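Ticket Illovura 200 - Règles de versement au bras
Statut : en cours
Ouvert le 24/03/2020 par Halvard Eide

Bonjour à tous ! Je reprends la fiche de bonne pratique pour le transvasement de liquide, et il y a de quoi se réjouir : la règle du filet continu est enfin rédigée - bec du récipient tenu au-dessus de l'ouverture, inclinaison progressive.

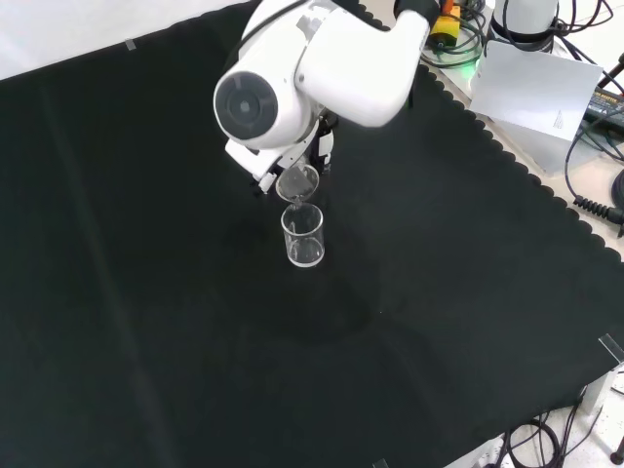 Versement en filet, règle 2 de la fiche.

Point suivant, l'arrêt d'urgence. Je propose de l'inscrire noir sur blanc : boîtier à portée de main, bouton rouge dégagé, câbles écartés du passage.
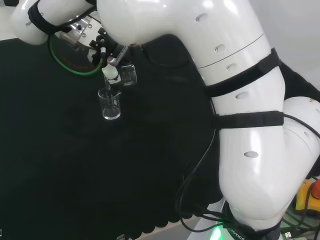
Règle 8 : hauteur et alignement

Quand les deux verres se touchent presque, le moindre décalage compte. Vitesse réduite dans toute cette zone, même à vide. Tissu scotché à plat avant chaque essai.

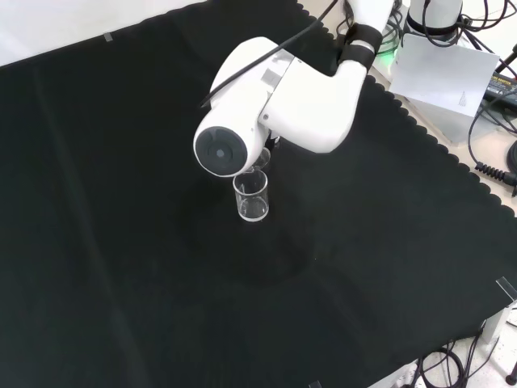

Cellule Robotique - Atelier de Jerkbridge

Relu et testé chez nous, la formulation passe très bien ! Une demande : ajouter un paragraphe pour les tubes fins, pointe orientée vers l'ouverture du bécher, descente verticale seulement.
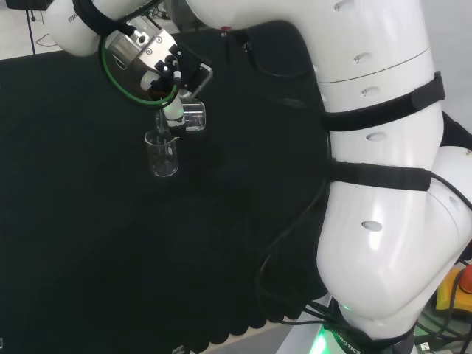

Réponse d'Aigars Žukauskas, Tveit

Super idée, je l'ajoute à la version Brorketden. Il me manque la vitesse maximale d'approche - Halvard, tu me l'envoies ?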